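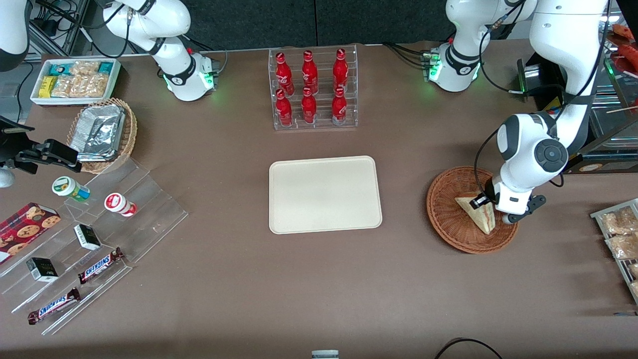 Home | Topics | Ask | Members | Log in

Print this page | E-mail this to a friend

Sandwiches in a wicker basket: does it work or does it just look nice?

Posted by Fiorella Zanetti, August 6, 2024

I've been roped into setting up the snack table for an open day at Clastberg in September. Someone sent around a plan that has sandwich wedges sitting in a round wicker basket, packaged snacks and crackers in a white tray, foil containers stacked in another basket, bottles of Coke in a clear tiered rack and jars up on one of those see-through acrylic step stands.

I'm told this is "how it's done now". I have my doubts. A wicker basket is for bread rolls. Put a cut sandwich in one and you've got crumbs in the weave and filling on the rim, and who's scrubbing that out afterwards? It won't be the person who drew the plan. We own perfectly good rectangular trays with rounded corners and a lip, and they wipe clean.

Am I being a grump, or is the basket a bad idea? Also, does the clear stand earn its spot? It takes up a fair whack of table for a couple of jars.

Lærke Lund

Not a grump. I did the food table at Callov for three years and went off baskets pretty quickly. They photograph well and that's about it.

A few things I'd want sorted before agreeing to any of it:

Is the basket lined? Bare weave under a soft filling is asking for trouble. Baking paper or a cloth serviette, folded so it comes up past the rim, and change it when it gets grubby. If the answer is "we don't want a liner, it hides the basket", then use the tray.

How deep is it? A shallow, bowl-shaped one is usable because you can reach in without elbowing the next sandwich. In a deep one the bottom layer gets squashed and everyone digs through the top to find the egg. The thick braided rims are a pain too, since crumbs get down between the twists and you need an old toothbrush to shift them. 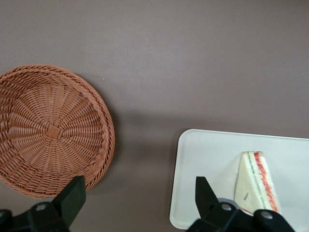 If you do end up with both, put the basket and the tray side by side and serve from the tray. Keep the basket for anything wrapped. I'd swap the lot around from your plan: crackers and bars in the wicker, sandwiches on the tray. Wrapped stuff doesn't care what it sits in.

As for the acrylic stand, I've never seen one that didn't show every fingerprint by morning tea. For two jars, no. Stand them on the table.

Wai-kit Kwok

baskets are fine, my mum used them for everything. just shake them out over the lawn

Rutilio Montes

I'd half agree with Lærke. The bottle rack is worth having, because a back row that sits higher than the front means people can see what's there and they stop shuffling bottles about. I wouldn't write off the step stand either if you've got more than 2 jars to put on it, say sauces and pickles. With only a couple it's a waste of table, I'll give her that.

What I'd question is the stack of foil containers in a basket. Are they hot? If they are, you want them flat on something solid, with a tea towel under them. A pile of foil in wicker leans, and whoever takes the first one has to hold the rest with the other hand. If they're cold it matters less, but I still wouldn't go high.

And ask whoever wrote the plan whether they've ever packed one of these up at the end of the day. I suspect not.

Related topics

Keeping cut sandwiches from drying out
Getting grease out of a cane basket
Acrylic stands: can the scratches be polished out?
How many drinks for an open day?
Foil containers and lids that won't stay down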